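PRESS RELEASE — for immediate use

Feltport launches Bimavau low cabinet for small offices

Feltport is adding a lockable low cabinet to its office range this December. Called Bimavau, pale wood-look finish, flat top wide enough to work on. Deliveries from the Tudier warehouse, orders open now.

Aimed at schools, clinics and shared offices where paper files still pile up. Comes in 11 sizes. Base model 325 euros, full width version 408, both ex VAT. Hinges are the concealed sort and can be adjusted with an ordinary screwdriver.

"People kept asking us for somewhere to shut the binders away and still have a surface on top," says Kjell Kvam, head of product at Feltport. "So we made that. Took longer then we hoped."

Trial units went to the Pasichnyk accountancy practice in spring. Over 93 box files moved in from open shelving, and staff asked for one change — a shelf that can go up or down without emptying the whole thing. Now standard.
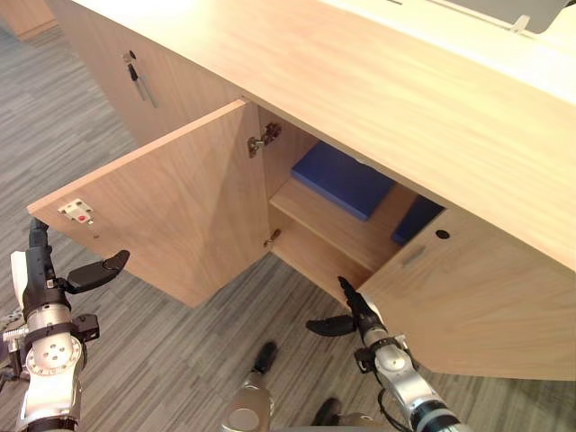
Can the doors be locked one at a time? Each lock works on its own key, and a master key can be ordered for the full set.

Spare keys and shelves sold seperately. Fitting guide on request.

Press contact: Nanna Dalsgaard, Feltport press desk, mornings until 11. Samples for review by arrangment only.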